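Clollden Tray Buttons – README

Contents
Records of button presses on a small tabletop tray. Each record gives the cap color asked for, the cap pressed, and the time between the two.

Files
presses.csv – 353 rows, one per press
layouts.csv – 7 rows, one per arrangement of the buttons
notes.txt – free text, uneven

Columns in presses.csv
layout_id, asked, pressed, delay_ms, valid

Delays over 400 ms are kept and marked valid = 0. Filtering on valid leaves 300 rows. Rows from the Gurulari and Luik sessions share one numbering, so sort by layout_id first.

Materials
Dome push buttons on dark round bases, set out on an orange-red tray with a raised rim and rounded corners. Cap colors in the layout files are green, red and dark. "Dark" covers navy and black – the two were logged under one label. 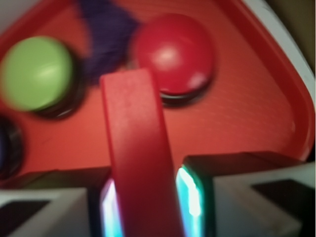 Positions are given from the tray's left rim, in millimeters, to the center of each cap. Bases are not glued down and can shift between presses; layouts.csv holds the starting positions only.

Changes
May 24, 2024 – delay_ms rounded to whole numbers, Jiso column names dropped.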